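Trikura Hand Gripper
Teach a robot by doing the job yourself

Hand-held demonstration gripper, sold singly or as a pair
Supplied by Zutstead

If you have ever tried to teach a robot arm to tidy up by steering it with a joystick, you will know how long a single good attempt can take. The Trikura lets you skip the arm altogether. You hold the gripper, you pick the thing up, you put it where it belongs, and the recording is saved as one demonstration. Then you do it again with something else. It is great fun, and it gets you through a surprising amount of work in an afternoon!

We have been using these since April, mostly in ordinary homes – bedrooms, kitchens, a hallway with far too many shoes in it – and they have changed the way we plan a collecting day. There is no arm to bolt down and no safety fence to put up. Everything goes in a rucksack, and you can be recording 15 minutes after you ring the doorbell.

How it feels in the hand

You squeeze to close and let go to open, and the two fingers move together. Most people get the hang of it on their first few tries. The trick is to slow down a little and let the fingertips do the work, especially with slippery packets and small boxes lying flat. Resist the urge to help with your other hand (everybody does it once).

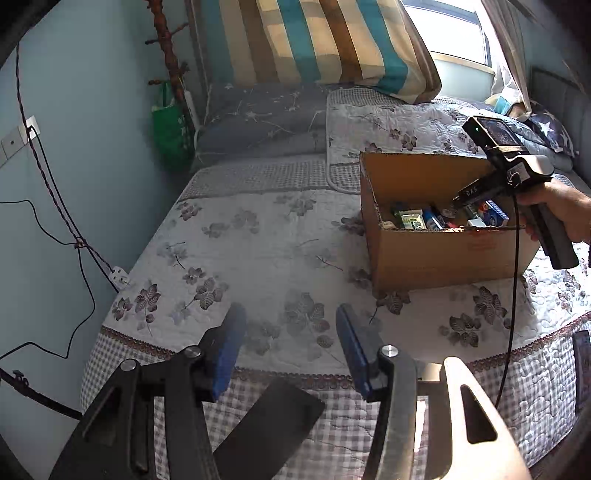
Boxes of mixed bits and pieces are still our favourite practice task. You get hard things and soft things, tall and flat, and you have to decide each time which way round to come in. Tip the box out, fill it again, and no two goes are the same. Naima Mahrous, who runs our training days, starts every new group on this and only moves them on to drawers and zips once they can go ten items without a drop.

Working in pairs

Two people can record in the same space, each with a gripper. Agree beforehand who reaches in first, and leave a beat between turns so that the recordings are easy to split later. Handing an object from one gripper to the other works well too, and it is lovely to watch when it goes smoothly.

From recording to robot

Recordings come off as video with the hand path and finger opening lined up alongside. The Brener desktop software shows them as a strip you can scrub through, trim and label. For a simple pick and place we would aim for 100 clean demonstrations before training anything. One of our Saturday groups managed 84 between breakfast and lunch, so it is well within reach.

Don't throw away the clumsy ones straight off. A fumble followed by a good recovery can teach the arm plenty – mark it as a recovery and keep it in its own folder.

Remote control

Once your arm is running, the same gripper can drive it live. Plug in the Nazari link, hold the trigger to take over, and let go to hand back. It is the quickest way we know to fix a habit the robot has picked up.

In the case
Gripper with fingers fitted
Spare pair of finger pads
Data cable and wrist strap
Printed quick-start guide

Spare pads and the Nazari link are also sold separately. Orders leave us within 21 days.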